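Panagiotis Yordanov has strong feelings about the table beside a hotel bed, and he started sharing them before I'd even put my bag down. He looks after the rooms at the Betance, a small hotel with a lot of stairs and a very good breakfast, and for the past few months he's been rethinking what guests can reach without getting up.

"People spend their time on the lobby," he says. "The lobby is lovely! But you're in it for four minutes. You're next to the nightstand for eight hours, and you're half asleep, and you want your water and your glasses and the remote, and you want them in the dark."

He came to hotels from a furniture workshop called Jarwood, where he fitted drawers. It shows. He can't walk past a cabinet without pulling it open, and he talks about woodgrain the way other people talk about their dogs. When the Betance decided to replace its old square bedside tables, he asked if he could pick the new ones himself, and he went for round.

"Everybody has walked into the corner of a nightstand," he says, rubbing his shin at the memory. "Going to the bathroom at three in the morning, you find that corner every time. A round top is kinder. And it looks soft next to a bed, especially with white bedding. The wood warms it all up."

The top is the part he argues about most, mainly with himself. A phone takes up a good piece of it, and then there's the TV remote, which he says is the thing guests call the front desk about more than anything else. They lose it in the covers. They push the wrong button and end up on the input for a computer that isn't there.
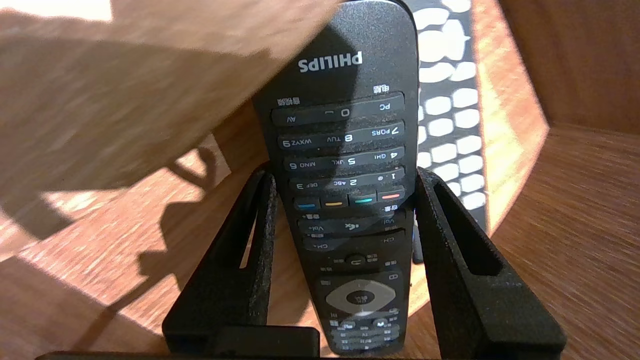
"I love an old-fashioned remote with real buttons," he says. "You can learn it with your thumb. Volume, channels, the arrows in the middle, the numbers - after one evening you don't have to look. My mother can use one of those and she won't touch the kind with six buttons and a microphone."

His rule is that the remote lives on the nightstand and goes back there every time a room is made up. He tried keeping them by the television for a while and gave up within a week. Guests carried them to bed anyway, and the housekeepers were finding them under pillows, behind headboards and, once, inside a slipper.

I asked about the telephone, which I figured would be the first thing to go. He looked a little hurt.

"No, no, the phone stays," he says. "I had 400 comment cards to read last winter and I read all of them, and you would be amazed how many people like picking up a phone. You're in bed, you want another blanket, you pick it up and a person answers. I also like a coiled cord. It stretches to you and then it goes home."

The cord does wander, he admits. It bunches up, and then it slides across the wood and takes up the space where a book should go. He straightens cords out of habit whenever he's in a room, holding the handset up and letting it spin until the twists come out.
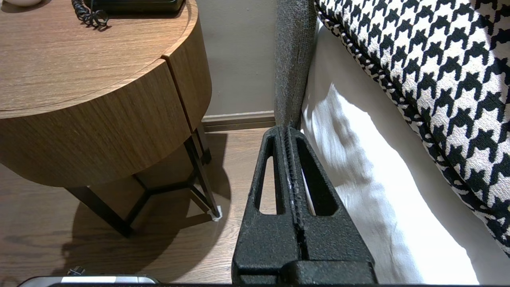 "Then you have the floor," he goes on. "I wanted to see floor under the table. The old ones went straight down and you couldn't get a mop around them, and if an earring rolled under there, goodbye earring. With thin metal legs you get light underneath and the room feels bigger. It's a small thing, but I notice it every single time I open a door."

He measured the space beside the bed with cardboard before he ordered anything. He cut circles out of old shipping boxes, laid them on the floor and walked past them with a suitcase. The first circle was too big, the second looked like a stool, and the third one he carried from room to room for most of a Monday. A supplier named Stefanou offered him a version with an open shelf in place of the drawer, for less money, and he thought about it for maybe an hour.

"A shelf is dust," he says. "A drawer is private. You put your passport in it, your medicine, the book you don't want anyone to know you're reading. I know guests forget things in there. We check every drawer when they leave, and we have mailed home 63 pairs of reading glasses. I would still choose the drawer."

What he cares about in a drawer is the way it travels. At Jarwood he learned to open one with a single finger, and he still tests them that way, first at the middle of the front and then out near the edge. If it drags, he has the slides off and back on before lunch. A curved front makes this fussier, he says, with the wood needing to follow the line of the body when it's shut, and he obviously enjoys the fuss.
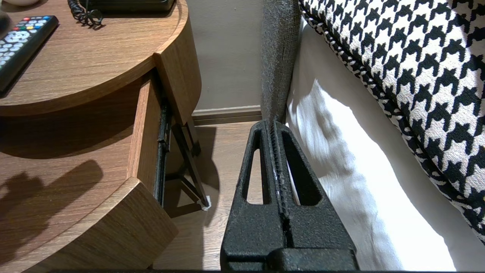

Does a curved drawer hold less than a square one?

"A little less, because you lose the corners," he says. "But what do you keep in the corners of a nightstand drawer? A pen that doesn't work. I'll trade that for my shins."

He has plans for the lamps next. There's a switch he likes from a company called Fotalow, big enough to find with the side of your hand, and he's been sleeping with one at home to see if he gets tired of it. So far he hasn't, though his wife would like it moved to his side of the bed.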